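What to Wear to Buy a Hook

Every May I decide that I will own one decent suit, and every July I remember why I don't. Decent suits live in shops, and shops are where I go to be told I have unusual shoulders.

This year there was a deadline, in the form of a wedding with "formal" underlined on the invitation. So on Sat 3 July I drove out to Plistside, which is two furniture places, a tile warehouse and a menswear shop called Wenberg that has been closing down for as long as I've lived here. I allowed an hour. I also had a list from home that said "hooks, hallway", which I planned to lose.

Wenberg had plenty of navy and plenty of grey, and a fitting room with the kind of light used for inspecting fruit. I tried on a jacket that made me look like a junior undertaker and another that made me look like his client. Then I went next door to Ploller, the shopfitting and storage place, because it had a coffee machine and I had lost the will to be measured.

A storage shop is a bad place to think about tailoring, or so I'd have said. But I got more out of the view beside the pegboard than I had from an hour of mirrors. White shirt, navy tie, black double-breasted jacket with round dark buttons, and right there next to it a white board full of holes with long silver display hooks sticking out. I'd been telling myself double-breasted was for bankers and ventriloquists. It looked terrific. The hooks looked pretty good too.

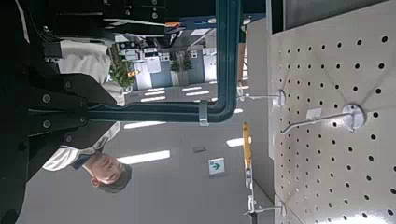 The hooks, then

I came home without a suit and with a pegboard. I want it noted that the list did say hooks.

Our hallway has had the same arrangement since we moved in, namely a chair. Coats go on the chair, bags go on the coats, and the dog's lead goes somewhere in the middle like a coin in a Christmas pudding. The new board was meant to end all that. It's a Fagundes panel, it cost a bit over $300 with the fittings, and the colour is called Chalk, so you know you're paying for a word.

Putting it up took most of the arvo. The wall is old plaster with opinions, and I drilled 3 holes before finding anything that would hold a screw. The spare ones are behind the board and will be a surprise for the next owners.

So far it holds two jackets, an umbrella and the lead. The chair is also full. I've moved the chair to the bedroom, where it has resumed its career.

As for the wedding, I've rung Wenberg and asked them to put a double-breasted one aside in black. They wanted to know about my shoulders.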